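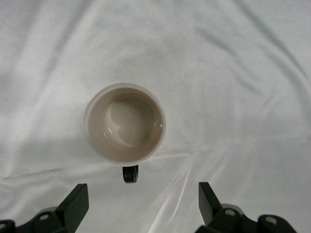 # Chapter 4: Clay Bodies and Glazes

By the end of the last chapter we had followed clay from the ground to the workshop. It had been dug, slaked, screened, and wedged. This chapter takes up the question of what happens to it in the kiln, and why two pieces of pottery made to the same shape can behave so differently in daily use.

Potters use the word *body* for the clay mixture a piece is made from. A body is seldom one clay straight from the pit. It is a recipe, and the recipe decides the firing temperature, the color, the amount of shrinkage, and how much water the finished piece will soak up. The *glaze* is a thin layer of glass melted onto the body. It has its own recipe, and the two must suit each other.

## 4.1 Three families of ware

Pottery is usually sorted into earthenware, stoneware, and porcelain. The lines between them are not sharp, and a potter may call a piece stoneware that a factory would sell under another name.

**Earthenware** is fired at the lowest temperatures. The particles of clay join where they touch, but many small gaps are left between them. An unglazed earthenware pot will slowly pass water through its walls. This is a fault in a pitcher and an advantage in a flowerpot.

**Stoneware** is fired higher, usually above 2,000 degrees Fahrenheit. At this heat part of the body melts and fills the gaps. The result is dense and hard, and it holds water even where the glaze has been left off, as it often is on the foot.

**Porcelain** is made from kaolin, feldspar, and quartz. It is white, and where the wall is thin it lets light through. It is also harder to shape than the other two, and it tends to slump if the kiln runs hot.

## 4.2 Water in the clay

Clay holds water in two ways. The first is the water the potter adds, which leaves as the piece dries on the shelf. The second is bound into the clay mineral itself and leaves only in the fire, mostly between red heat and a little below it. Once this bound water has gone, the change cannot be undone. A dry, unfired bowl can be broken up, soaked, and used again. A fired one cannot.

Drying must be slow. A handle is thinner than the wall it joins, so it dries first and shrinks first, and a crack opens at the joint. The Skitum pottery, whose records we use throughout this part of the book, lost 49 pieces from a batch of 400 in this way one May, when the drying room door was left open on windy days. The records for later batches show the ware covered with cloth until the handles and walls were equally firm.

## 4.3 Fit

Glaze and body both shrink as they cool. If the glaze shrinks more than the body, it is pulled tight and breaks into a net of fine lines called *crazing*. If it shrinks less, it is squeezed, and in bad cases it flakes off at rims and edges — a fault known as *shivering*. A slight squeeze is wanted, as it makes the ware stronger.

Crazing may not show when the kiln is opened. It can appear weeks later, as a porous body takes up moisture from the air and swells. Section 4.6 gives a simple test for delayed crazing using the Ovidden and Tillosar bodies from Table 3.2.

### Terms to know before you go on

- body
- bisque
- crazing
- shivering
- flux

We begin with flux, the part of the recipe that makes melting possible at temperatures a kiln can reach.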